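Celen Kettle: Descaling

1. Fill to the 4 mark with water and add the Branent powder.

2. Boil once and leave to stand for about 4 minutes.

Caution: water boils at 212 degrees. Keep the lid shut.

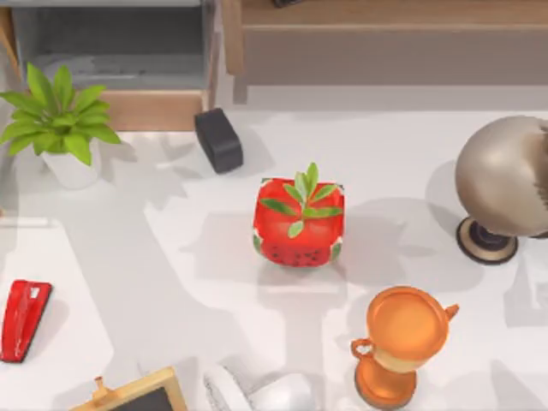 White tabletop with small items.

3. Pour away and rinse well.

Note: in hard water areas, descale every January as well. 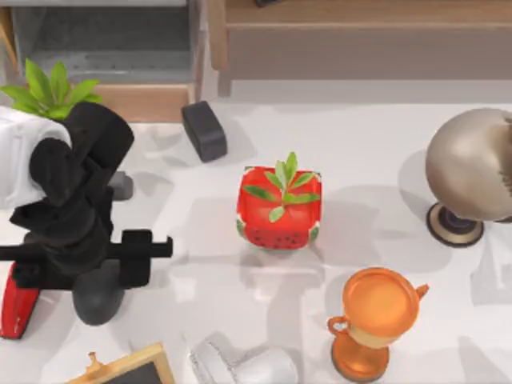 Page last changed: 12 Sep 2018

4. Wipe the base with a dry cloth. Do not put the base in water.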